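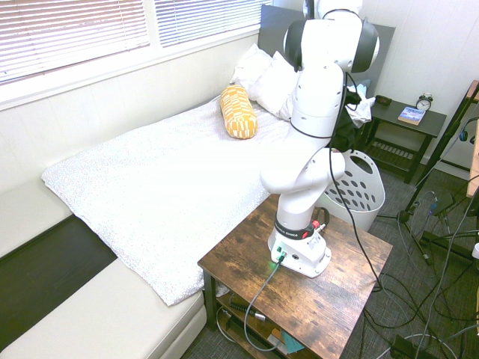

Gripper Trials: Common Questions

Which arm do you test on?
A Franka Emika arm, bolted to a side table next to a bed. All grippers get the same arm and the same table.

Which grippers are in the comparison?
The Ridau two-finger, the Flollard soft gripper and the Innes parallel jaw.

How many picks does each one get?
223 on cloth and 132 on small hard items. The full log runs to about 2,000 picks, counting repeats.

Can I use my own controller?
Yes, if it can send position commands over Ethernet. We run the Dallton controller and have settings files for that one only.

Do you change fingertips between runs?
No. Tips stay on until a gripper has finished its set.

Who do I ask about the raw logs?
Write to Marichka Marchuk. She answers mail on Mondays.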